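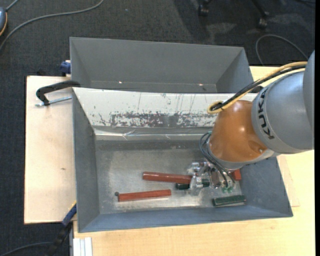
October, late, should be asleep

Blocks again. Red ones and green ones, gray bins, the light wood table. Went in after lunch meaning to stay an hour, came home at dinner time. Typical.

Long red ones are my favorites, they have a nice shine to them. Greens I keep losing track of. Want to sort everything by length before the Hilport visit but Jirayu says color first, length later – fine, color first. He made labels. I lost the labels. Found the labels (coat pocket).

Bin floor is getting really worn, all brushed and pale in the middle. Kind of like it. Bastos wants 169 for a new pair, no thank you, teh old ones hold blocks just fine.

Need to do: vacuum that dark carpet, it hides evrything. Call Rosia about the second box. 14 emails not answered. Eat something that isnt toast.

Knee still sore. Rain all evening – windows shut, bed now.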